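Ticket 1480
Subject: Freeze dried treats arriving soft, bags from the October lot
Product: Wumasora chicken heart treats for cats
Opened by: Oi-ling Chow, Chow Pet Supply
Assigned to: Deividas Sakalauskas
Priority: Normal
Status: Closed

Oi-ling Chow wrote:
We got our usual order and put the bags straight on the shelf. Two customers have brought theirs back saying the treats are soft and bend when you pick them up. I opened one from the same carton and it was the same. They should snap. The smell is normal and I don't see any mold. The bag was sealed when I opened it. Can you tell me if these are safe to sell, and what I should say to people who already fed them?

Deividas Sakalauskas replied:
Thanks for reporting this. Please take the whole lot off the shelf for now and don't throw anything away. I need the lot code from the back of the bag, under the feeding chart, and a note of where the cartons were kept before they were opened. Customers should stop feeding from the bag until we know more. If a cat is off its food or has an upset stomach, it should see its vet, and we would like to hear about it.

Oi-ling Chow wrote:
Lot code ends in 38. Cartons were in the back room, off the floor, no heater nearby. The salmon treats from you were on the same rack and those are fine. No one has told me about a sick cat.

Internal note, Deividas Sakalauskas:
Storage at the store looks OK. Salmon from the same delivery is crisp, so I don't think this happened in the truck either. Asked Hui-mei Pan in packing to pull the retained bags for lot 38 and the lots on each side of it.

Internal note, Hui-mei Pan:
Pulled 3 retained bags from lot 38. Two are soft. One is crisp. The bags from the lots before and after are all crisp. I squeezed the soft ones under water and got a slow line of bubbles from the left corner of the zipper on both. The crisp one gave no bubbles. Sending the rest to Ya-wen Ng for moisture and a micro screen.

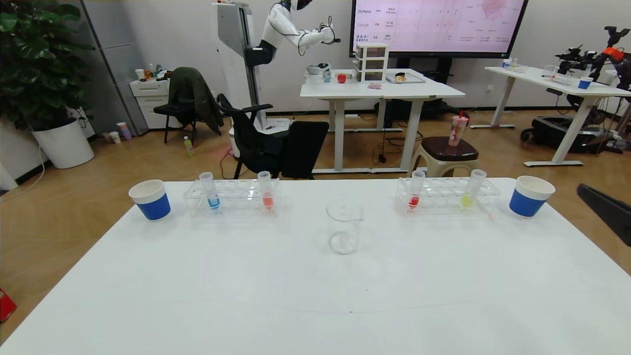

Bench table with the two tube racks and the beaker.

Internal note, Ya-wen Ng:
Moisture is over our limit in the soft bags and inside it in the crisp one. Micro screen is clean on all of them, salmonella included. The product left the dryer dry. It picked up water in the bag. I would not release the soft ones even with a clean screen, as they won't keep to the date printed on the back.

Internal note, Kiều Vi:
Checked the Sarnura sealer on line 2. The jaw on the left side was closing late and leaving a gap where the zipper meets the side seam. The settings log shows the dwell time was changed at the roll change and not put back. Tinditeck supplies the film and says this roll needs the longer dwell. I have set it back and run test bags, no bubbles on any of them. Line 1 was not affected. The salmon runs on line 1.

Deividas Sakalauskas replied:
We found the cause. A sealing problem on one of our packing lines let air into some bags in this lot, and the treats took up moisture. Our lab screen for harmful bacteria came back clean, but the treats will not last as long as they should, so please don't sell any of them.

What to do next:
Count the bags you have left, including the returns, and send me the number.
Cut the corner off each bag so it can't go back on sale, then discard it.
Refund or exchange for any customer who brings one in, opened or not. We will credit you.

The salmon treats are fine to keep selling.

Oi-ling Chow wrote:
Done. Count sent by email with the returns listed separately. Do you want the store copy of the receipts too?

Deividas Sakalauskas replied:
No, the count is enough. Credit is on your account and replacement bags go out with your next order. They are from a later lot, packed after the repair.

Internal note, Deividas Sakalauskas:
Other stores that received lot 38 have been contacted. Kiều Vi is adding the dwell time to the roll change sheet. Closing.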